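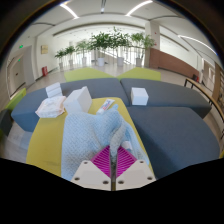 What's the best way to fold a small towel when all you have is a soft seat to work on?

Lay it out as flat as the cushion will let you, smooth it from the middle toward the edges with the side of your hand, and fold it in thirds the long way before you fold it in half.

I came to this the slow way, after years of folding on the bed and ending up with lumpy little bundles that slid off the shelf the minute I closed the closet door. A padded ottoman gives a bit under your hands, so the trick is to press lightly and let the towel settle — if you lean on it, the cushion dips and the fold wanders off to one side. Textured towels are more forgiving than the thin smooth kind, and I do love them for that!

Before you start, slide your other bits and pieces (the tube of cream, the wipes, any little boxes) to the back so you have the front half to yourself.
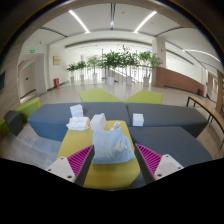
Once the long folds are in, run your palm down the towel one more time and tuck the messier end underneath, so the rounded fold faces out. That's the side you'll see on the shelf, and it's also the easiest one to grab.

Wipes and tissues I put away last. Press the flap of the wipes closed all the way along, and keep tubes lying down with their caps tight, well away from clean towels. I use two shallow Gemura trays for all this, one for cloth and one for everything else, but a shoebox lid does just as well. If your towels still come out bulky, try rolling them — my bathroom shelf is narrow, and rolled ones fit it better anyway.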